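Licensing & Character Art Forum > Getting Started > First offer on my character brand, flat fee or royalty?

inkpuddle
Joined April, posts: 37

Hi all, long-time reader, first real question. I have a little picture-book brand for preschoolers called Jorness (she's a cloud who collects buttons, long story). I sent my sell sheet around in the spring and a company called Skudasach wants her for bedding and bath towels! I'm over the moon, but the offer is a flat fee for all home textiles, worldwide, no end date. No royalty at all. When I asked, they said flat fee is how they work with new artists.

I've got 71 finished drawings and they want the right to use all of them. Do I push back or just be glad somebody asked? I posted the sell sheet in the critique section already so please be gentle about the font.
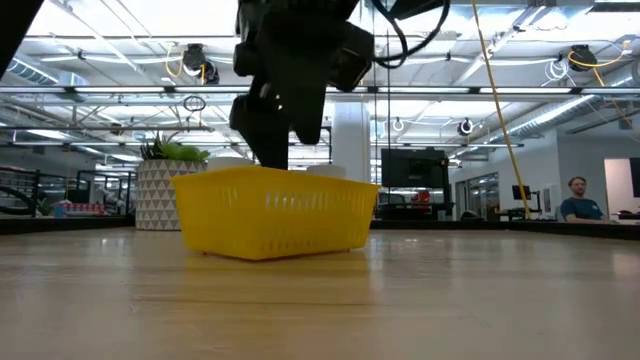
papermoth
Push back. No end date is the part that would scare me, way more than the missing royalty. If the towels flop they can sit on your character forever and you can't offer her to anyone else for bedding. Ask for a two-year term with a renewal you both have to sign.

goosefeather
Congrats first of all! Getting any offer off a cold mailing is hard. I mailed out 268 packets my first year and got one reply, and it was a wrong address.

I'm going to disagree with papermoth a bit, though. A flat fee isn't evil. My first deal was flat, for stickers, and that money paid for the trademark filing on my second brand. Royalties sound lovely until you get your first statement and it's enough for a sandwich. How much are they offering, if you don't mind saying?

inkpuddle
It's low. I'd rather not put the number out here, but split over all the drawings it comes to less than I'd charge for a birthday card. And thank you, I did a dance in the kitchen when the email came (scared the cat).

papermoth
Then it's not goosefeather's sticker deal, sorry. Stickers are one small category. Home textiles is sheets, towels, curtains, throw blankets, and probably half of what a kids' brand will ever earn from!! At the very least make them list the products one by one.

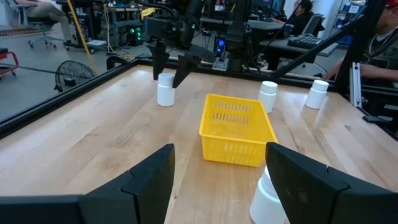
goosefeather
Okay, I take that point about the category. List the products, yes. But I still wouldn't walk away over the royalty alone. A buyer who has your towels on a shelf is something you can show the next company, and that's worth a lot when your sell sheet has nothing on it yet.

tinroofstudio
Coming in from the art side here. What did you send them, loose drawings or a proper style guide? When I pitched Fitzgerald (my bear, some of you remember the bear) I only had single pictures, and the company's own people redrew him for the repeat patterns. He came back with eyebrows. I had no approval clause, so eyebrows he kept. Please, please get approval written in, for the art and for the first physical sample, with a number of days for each.

inkpuddle
Oh no, the bear. I have a color page and a turnaround of her, front, side and back, but nothing like a guide. Is that something I make before signing or after?

tinroofstudio
Before, if you can stand it. Mine is 12 pages now and nobody has messed with him since. Put in the colors, what she never does, how small she can be printed, and a few borders and patterns they can lift as they are. They'll mostly use what's easy to lift, so make the easy stuff good. I can send you the contents list if you want to see how I lay pages out.

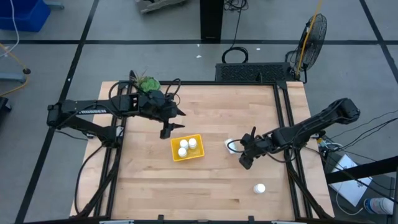 Yellow tray and the green succulent, June 2025

skylarkpress
I'm with papermoth on the term and with goosefeather on the money, so I'll be popular with everyone. What I did with Skultuvska, my owl books, was a small advance against a royalty. They were set on flat fee too. I asked for the same amount they'd offered, only as an advance, with a royalty kicking in after it was earned back. It cost them nothing up front that they weren't already paying, and they said yes in one email. I nearly fell off my chair.

Check the copyright line as well. Mine had "work made for hire" tucked into the back pages and I'd have handed over the owls completely. If you see those words anywhere, stop and pay a lawyer to read it. I paid $200 for a one-hour review and I'd do it again tomorrow.

goosefeather
Yes to the lawyer. I would have said that first if I'd had my coffee.

papermoth
I'd still want a guaranteed minimum each year on top of the advance, otherwise they have no reason to make the towels at all.

skylarkpress
For a first deal? You can ask, but I think you'd be pushing your luck. I'd spend that favor on the end date.
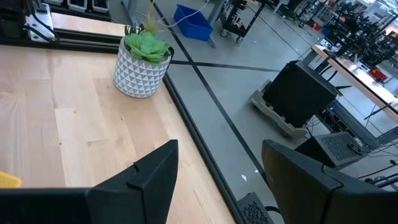

What I'm sending back to them (update)

inkpuddle
Okay, I went through the contract again with all this next to me and a highlighter. No "made for hire" in it, phew, but the approval part is one line and it only says they will "consult" me. So my reply asks for:

Bedding and bath towels only, everything else stays with me.
Two years, renewal signed by both.
Their fee as an advance, then a royalty.
Approval on art and first sample, ten business days each.
My copyright notice on the label and the packaging.

I left out the yearly minimum, sorry papermoth, I lost my nerve. The lawyer has an opening next week, so nothing goes out till after that. Starting on the style guide tonight, and I'd love to know what program people use for the pattern pages, because mine keeps leaving a hairline gap between the repeats.

tinroofstudio
The gap is usually only on screen. Print one at full size and look before you redo anything.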